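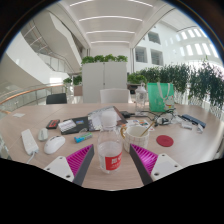 Section 3: Setting up the small stage at Hikumlow

This section covers the sound equipment for the small stage, from an empty tent to the first line check. It assumes the marquee is up, the stage decking is level and the site electrician has signed off the supply. The main stage has its own contractor and its own paperwork, so nothing here applies to it. You will be working from one table at the back of the tent, and it fills up quickly on a long day. A bottle of water with its cap on can stay on the table if it is kept at the end furthest from the mixer. A mug with a spoon leaning out of it has no lid and is easily caught by a sleeve or a cable, so put mugs on the floor behind you or on the flight case.

Before you start

Check that you have the following. The crate numbers are painted on the lids.

Crate A: Primow mixer, power lead, dust cover, spare fuses
Crate B: microphones, clips, DI boxes, spare batteries
Crate C: stage box and main multicore
Crate D: microphone cables, coiled by length
Loose: two main speakers, two speaker stands, three floor monitors, microphone stands in the canvas bag

The stand bag is heavy. Two people should lift it.

If anything is missing, tell the production office before you unpack the rest. Spares are kept in the lock-up and have to be signed out. Hired items come from Ibarra and have a yellow tag. Do not put a hired item in one of our crates at the end of the night.

3.1 Placing the speakers

1. Open each speaker stand fully and set it on firm ground at the front corners of the stage, level with the front edge of the decking. Do not put a stand on the decking itself.
2. Check that the pin is through the pole before you let go of it.
3. With one person on each side, lift the speaker on to the pole. Turn it so that it points at the middle of the back row of seats.
4. Put a sandbag over the legs of each stand.
5. Run the speaker cables along the foot of the stage, then down the side wall of the tent. Leave a loop of spare cable at the base of each stand.

CAUTION: The speakers must be behind the front barrier at all times. If the barrier has not arrived, leave the speakers on the ground.

Note: The seating plan puts 121 chairs in the tent. If the plan has been changed for a dance or a singing session, the speakers may need to be turned out a little. Ask the stage manager.

3.2 The mixer table

1. Place the table against the king pole on the left as you face the stage. It should not block the rear exit.
2. Put the mixer in the middle of the table with the sockets facing away from the stage. Leave a hand's width behind it for the plugs.
3. Leave the dust cover on until the cables are run.
4. Lay the rubber mat under the table and the stool. If the grass is wet, put a board under the mat as well.
5. Fix the clip lamp to the table edge and point it down. It should not shine towards the audience.

3.3 Running the multicore

1. Put the stage box at the rear of the stage, on the side nearest the table.
2. Unroll the multicore from the stage end. It should come off the drum in your hands, with the drum turning. Do not pull it off in loops.
3. Follow the side wall of the tent. Where the cable crosses a walkway, cover it with the rubber ramp, yellow side up.
4. Plug each numbered tail into the mixer channel with the same number. Tails that are not used should be tied back.
5. Walk the whole length of the cable and check that no chair, stand or tent peg is on top of it.

CAUTION: Never run the multicore through the same ramp channel as a mains cable. There are two channels in the ramp for this reason.

3.4 Power

1. Make sure everything is switched off, including the speakers.
2. Connect the mixer and the speakers to the distribution board marked SOUND. The board marked LIGHTS is on a different supply and causes a hum if the two are mixed.
3. Switch on in this order: mixer, then monitors, then main speakers.
4. At the end of the night, switch off in the reverse order.

If the board trips, switch everything off before resetting it. Reset it once only. If it trips a second time, call the electrician on the radio and wait. Kettles, phone chargers and fairy lights must not be plugged into the SOUND board. Last June the whole of an afternoon set was lost to a kettle in the artists' tent, and the boards have been kept locked since then. The key is with the stage manager.

3.5 Microphones and channels

Set out the stage as below, even if the first act is a solo singer. It is quicker to mute a channel than to find a cable during a changeover.

Channel 1: vocal, centre
Channel 2: vocal, left
Channel 3: vocal, right
Channel 4: instrument microphone, left
Channel 5: instrument microphone, right
Channel 6: DI, guitar
Channel 7: DI, fiddle or mandolin
Channel 8: DI, double bass
Channel 9: talkback and announcements

Channel 9 stays at the side of the stage on a short stand. It belongs to the compère and should not be borrowed for a band.

Some string bands prefer to play around a single microphone. In that case use channel 1, move it forward to the tape mark, mute everything except channels 1 and 9, and turn the floor monitors off. The players balance themselves by stepping in and out. Do not follow them with the fader.

Note: Put fresh batteries in the DI boxes each morning. Used ones go in the tin in crate B and are fine for the clip lamp.

3.6 Line check

You need one person on the stage and one at the mixer.

1. Set all faders to the bottom and all gain controls fully anticlockwise.
2. Unmute channel 1. The person on the stage speaks into the microphone at normal singing distance.
3. Raise the gain until the meter is mostly green with an occasional amber. If it shows red, turn it back.
4. Bring the channel fader up to the line, then bring up the main fader slowly until the voice can be heard clearly from the back row.
5. Mute the channel and repeat for the rest. For DI channels, use the test guitar. Do not tap or blow into a microphone.
6. Bring up each floor monitor in turn. Stop at the first sign of ringing and turn it down a little from there.
7. Write the gain settings on the channel sheet and leave it on the table.

The line check should be finished 60 minutes before the tent opens. If you are running late, check channels 1, 6 and 9 first and tell the stage manager which ones are left.

3.7 Changeovers

1. Mute all channels except 9 as soon as the applause starts.
2. Wait until the mute lights are on before anyone unplugs an instrument. The person on the stage should look to the table for a raised hand.
3. Clear the old stands to the rear before bringing new ones forward.
4. Check each new line at low level while the compère is talking.
5. Raise a hand to the stage manager when you are ready.

3.8 Common faults

No sound from one channel: check the mute, then the cable, then the tail at the mixer. Swap the cable before you swap the microphone.

Hum on a DI channel: press the ground lift switch on the box. If it is still there, check that the box is not sitting on a mains cable.

Crackle when someone walks on the stage: usually a stand leg resting on a plug. Look at the stage box first.

Wind noise: fit the foam covers from crate B and lower the tent wall on the windward side.

Main speakers cut out together: the mixer may have lost power. Turn the main fader down before you look for the cause.

3.9 Noise limit

The licence for the Trarkberg field sets a limit of 70 decibels at the boundary fence. Readings are taken by Amanuel Tamiru, who will radio the table if the level needs to come down. Bring the main fader down straight away and call back when it is done. Questions about the licence itself should go to Itziar Salcedo in the production office.

Section 3 last revised 13/10/2025. Packing down and storage are covered in the next section.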